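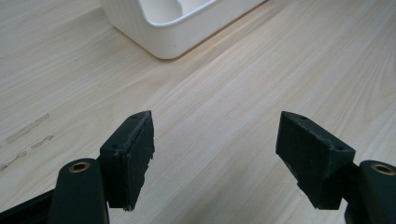
Monday, January 11, 2021

Frost on the inside of the bathroom window again. Up at quarter past six, porridge, then out to scrape the car before remembering I wasn't going anywhere in it. Scraped it anyway as I had the gloves on.

Boiler went off twice before nine. The pressure had dropped below one, so I topped it up from the loop underneath and it has held since. If it goes again this week I will ring Kemppainen and ask for the service to be brought forward. The last one was 60 pounds and they found nothing wrong, but the pressure wasn't dropping then.

Worked at the table until half past twelve. The Hultdale survey is nearly written up. I have the north bank done and most of the south, and the part that is holding me up is the old sluice, where the levels from last year don't agree with mine. One set says the sill is lower than the bed of the channel, which can't be right unless the bed has silted up. I think whoever took them read off the wrong mark on the staff. I have written to the office to ask for the original book. No answer by this evening.

Soup for lunch, the end of the leek and potato. It was better on Saturday.

Walked in the afternoon, out by the allotments and back along the canal. Ice on the canal from the bridge to the second lock, thin enough that the ducks had kept a hole open on the far side. The towpath is very bad past the lock. Somebody has put down planks and they have frozen over, so they are worse than the mud. I went up on the grass. Met two people with dogs and we all stood well apart and said it was cold. Home by ten to four with the light going. I had meant to go as far as the Grikano warehouse to see if they had taken the scaffolding down, but that will do for another day.

Post had come while I was out. Water bill, seed catalogue, and a letter about the car insurance, which has gone up to 469. I shall ring round. I did this last January as well and got it down in one phone call, so I don't know why they bother sending the first figure.

Spent an hour with the seed catalogue. I want the same broad beans as last year and a different carrot. The carrots were all top. I may try them in the deep bed by the fence where the soil has been dug over, with sand mixed in. Onion sets to be ordered before the end of the month or they will be sold out as they were in spring. Leeks again. No squash, it took over the path and we had it in everything until November.

Brillska is not doing deliveries on our side of town until Thursday, so the lamp will have to wait. I am managing with the one from the bedroom, which is too low and gets in my eyes when I write.

Fish pie for supper out of the freezer. The radio was mostly news and I turned it off after the headlines. Read two chapters of the lighthouse book. It is slow in the middle, a great deal about who was paid for the stone, but I'd like to get to the building of the tower.

Boiler still at one and a half at ten o'clock. Hot water bottle filled. To do tomorrow: insurance, onion sets, bins out (green), chase the office about the level book, look for the other pair of boots.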